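Teaching by hand, one snack at a time

I promised in the last issue that I'd tell you how the Jarkcombe home demonstrations are going, and the short answer is that I now close my fingers on everything as if I were wearing a gripper. Ask my family about the butter dish!

For anyone who joined the list over the summer: we want the arm in the Tatine lab to pick up small household things and put them where they belong, and we're teaching it by doing the job ourselves with a hand-held gripper that has a camera on it. We tried driving the arm by remote control first (the Ibarra setup, with the two joysticks) and I managed 80 usable demonstrations in a week – slow, wobbly ones at that. With the hand-held tool we're at nearly 2000, and most of them look like something a person might do.

Packaging has been the real education for me. A carton has nice flat sides and you can take it square on, but a crinkly wrapper slides about and you have to decide where to pinch it. I used to rush those. Now I slow down for the last little bit before I close, and I've thrown out a whole evening of my early tries, which hurt.

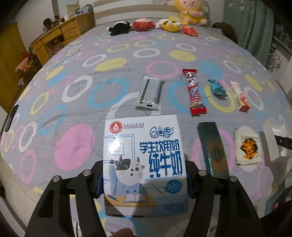 Page last changed: Friday, September 24, 2021

A milk carton held upright between the pads, with more packets and boxes spread out on the bed beyond it. I like a patterned sheet for this, all those circles and rings – the policy we trained on plain tabletops got very confused by anything with spots on it, so busy backgrounds are on my wish list for every home.

Next up is Tususov, our drawer task, and I hope to have results by December.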